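Station Inspection Checklist, Bowl Handling and Wash-Up Tasks
Drosthorpe recording room, station 6
Filled in by: Beverley Partington
Date: 29/10/2021
Read over by: Cledwyn Ruddock

Hello all, and thank you for being patient with me, I know my comments run past the boxes! Please read them before you start your own shift on the Jultlow set, as a couple of these items have changed.

1. Emergency stop within reach of the operator's chair: PASS
Pressed and reset from a seated position. The chair had crept back toward the door again, so I pulled it in.

2. Gripper fingers clean, tips not chipped or loose: PASS
Wiped both sides. Please use the soft cloths in the drawer, the paper ones leave lint.

3. Wrist camera lens clean and view clear of cables: PASS
The fingertips should come into view at the bottom, and you should be able to see the rim of whatever you're gripping right up to where the fingers meet it.

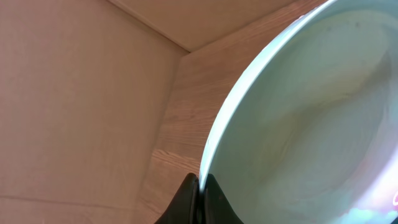

4. Grip force set for dishes: PASS WITH COMMENT
It was left on the setting from the Grarkex crate work, which is far too strong for a bowl. I've put it back to 2. If you change it, do write it on the whiteboard, even if you only mean to change it for one run.

5. Bowls and tubs checked for cracks and sharp edges: PASS
Run a thumb around each rim with the arm powered down. Anything doubtful goes in the bin by the sink and gets crossed off the prop list.

6. Liquids kept to the task area: NEEDS ATTENTION
We do want real mess in these examples, Cledwyn and I are of one mind there, but it has to stay on the work surface. Towels down before the first take, power strip up on its hook, and stop every 10 takes to mop.
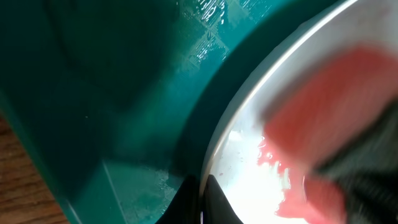
7. Floor dry and walkway clear: PASS
Mat is flat and the corners are taped.

8. Recording saved and labeled before reset: PASS WITH COMMENT
The count stands at 1,390 good takes, lovely work everyone. Fumbled grips should be kept and marked "miss," please don't delete them.

9. Arm parked and powered down at end of shift: NOT CHECKED
Nakamura room was still recording when I left, will look in tomorrow.

Next full inspection: December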